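In Praise of the Long Way Home

For most of my working life I took the fast road. I lived in Plelholm and worked in Cinska, and there were two ways to get from one to the other. The highway took 23 minutes if you left before seven. The old road went up through Baran and down past the Preseck reservoir, and it took nearly twice that, more if you got behind a hay truck, which in September you always did. I don't think I drove the old road five times in my first ten years on the job. Why would I? I had a family to get home to and a dinner to start, and every minute in the car felt like a minute somebody had stolen out of my pocket.

Then one March they closed the highway bridge for repairs, and we were all sent around by Baran whether we liked it or not. I grumbled with the rest. I wrote a letter to the county (I still have the reply, which was very polite and told me nothing). For the first week or two I drove with my jaw clenched and my eye on the clock.

And then, somewhere in there, I quit looking at the clock. I couldn't tell you which day it was. I only know that one evening I pulled into my own driveway and noticed that I was already home, if that makes sense, home in my head I mean. On the highway I used to arrive with the whole office still rattling around in me. I would walk in the door and somebody would ask me a perfectly nice question about the mail and I would bark at them. It took me until after supper to turn back into a person anyone would want to sit next to. The old road did that work for me before I got out of the car.

I have thought a good deal about why. Part of it is just the time, I suppose. But I've sat in traffic for an hour and come out of it worse than I went in, so it can't be only that. I think it has to do with the kind of attention a slow road asks for. You have to watch it a little. There's the curve by the feed store where the shoulder drops off, and the place after the church where the deer cross, and the one-lane bridge where you wait your turn and lift two fingers off the wheel at whoever waited for you. It keeps the front of your mind busy with small, friendly business, and the back of your mind gets to put its feet up.

Now, I know what people will say, because my own children have said it to me. They say it's very nice for somebody who has the time. They have daycare that charges by the minute after six, and a second shift, and a bus that comes when it comes. I can't argue with that and I won't try. There were plenty of years when I could not have given up those extra minutes either, or believed I couldn't, and gas isn't free. If you are running from one thing to the next just to keep the lights on, the last thing you need is a retired lady telling you to look at a reservoir.

Still, I would gently say that the long way home doesn't have to be a road. A neighbor of mine used to come home from the hospital, where she was on her feet all day, and sit on her back steps for 15 minutes with her shoes off before she went inside. Her kids knew not to open the door. My father, who worked at the mill, walked around the block after he got off the bus, once around, in any weather, and then came in and kissed everybody. We thought it was for his health. I am older now than he was then, and I think he was leaving the mill out on the sidewalk so he didn't have to carry it up the stairs.

What bothers me is how hard we've all worked to get rid of those in-between places. The phone sees to it that you can be at work in the car and at work on the steps. And for the folks who do their jobs from the spare bedroom, the trip home is however long it takes to stand up. Some of them love it, and bless them, but I've heard more than one confess that they go out and drive to the end of the road and back at quitting time, and feel foolish about it. I don't think it's foolish at all. I think it may be the most sensible thing they do all day.

The bridge was finished ahead of schedule, wouldn't you know it. The first evening it was open I got to the light where you choose, and I had my blinker on for the highway out of pure habit, and the light changed, and I sat there long enough that the fellow behind me tapped his horn. I went by way of Baran. I went that way for the rest of my 29 years with the company, except when there was ice, and I was late to supper more often than I'd like to admit, and we learned to eat a little later.

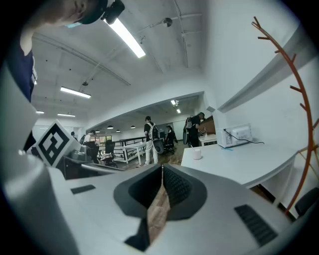 Black-and-white marker plate, with brown plank flooring below.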